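Zunuscombe

Zunuscombe is a real-time strategy game for personal computers, developed by the studio Gemamis and published by Nambiar. It was designed by Ailsa Laing and Jeferson Falcão. Two sides fight over a flooded valley, and a match ends when one of them holds both dams.

Gameplay

Each player starts with 400 units of grain and one barge. Grain pays for buildings and troops, and can only be moved by water. The army limit is 23 squads, raised to 30 in the later campaign missions. Most orders are given with the mouse: the left button selects, the right button moves or attacks, and the wheel changes the height of the view. Keyboard shortcuts can be reassigned. 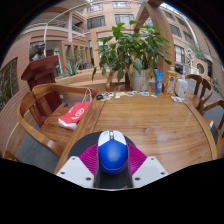 Development

Work began as a modification for Flokamska, an older game from the same studio. Laing wrote the water rules and Falcão drew the maps. Clifford Sutherland composed the music – most of it for brass. The game was released on 20 March 2021, and a patch in August changed the cost of barges after complaints from players.

Dispute over the name

Adebayo Idahosa, who had run a fan-made map called Zunuscombe Valley, objected to the title. The two sides settled without going to court. Idahosa kept the name for his map and is listed in the game's credits.
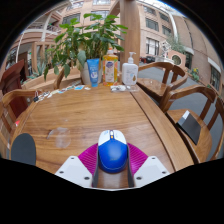 A blue and white computer mouse with a scroll wheel.

Sequel

Zunuscombe 2 was announced by Nambiar with Ginette Morin as lead designer. No release date has been given.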